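About Mosska

Mosska records examples of picking and placing for companies that train robot arms. We work from a converted joinery workshop in Clelamlow and have done so since July of our first year. Before that we were the testing group inside Melnyk, a maker of conveyor parts, and we still share a loading dock with them.

Our customers build the learning systems. We supply what those systems learn from: recordings of an arm reaching into a bin, taking hold of something and either keeping it or losing it. A customer tells us what sort of goods they expect to handle, and we put together a set of objects, a plan for the sessions and a labelling guide. The finished set goes out with joint positions, camera footage and a written note for any attempt the operator thought unusual.

We have 3 recording cells and run them from 7 a.m. to 6 p.m. Each operator works a cell for 62 minutes and then moves to labelling, so the people who label the attempts are the same people who made them.

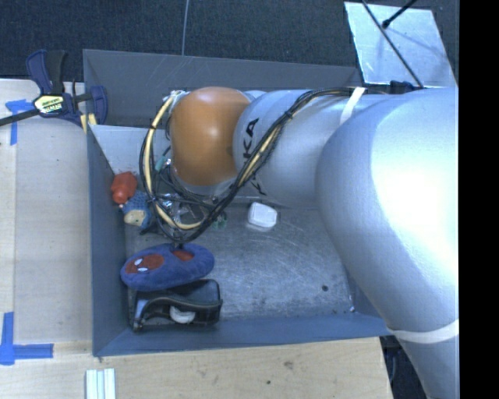 Mixed bins make up most of our work. A customer who sorts returned goods can't choose what arrives, so our sets combine things that behave differently when they are gripped. A plush toy gives way under the fingers, a tape dispenser has a hard curved side, and a small white box with rounded corners offers very little to hold. Objects that have gathered against one wall of a grey bin are harder to reach than objects out on the floor, and we record plenty of both. Our object library holds 129 items at present. Worn ones are replaced with the same model where we can find it, and the change is noted in the log.

Failed attempts stay in the set. Some customers ask us to remove them, and we will supply a filtered copy, but the full version always goes with it. Every attempt carries one of four labels: held, dropped, missed or stopped by operator. Two people label each attempt separately. Where they disagree, a third looks at the footage and the disagreement is kept on file.

Merkimeo is our own software for planning sessions and checking recordings. It began as a spreadsheet at Melnyk. It now flags missing footage and clocks that have drifted apart before a session is closed. Customers receive a viewer licence with their first set.

We have delivered 86 sets so far, most of them to firms in warehousing and recycling. Visits to the Clelamlow workshop are welcome by appointment. Closed shoes are required on the workshop floor, and parking is at the rear, past the loading dock.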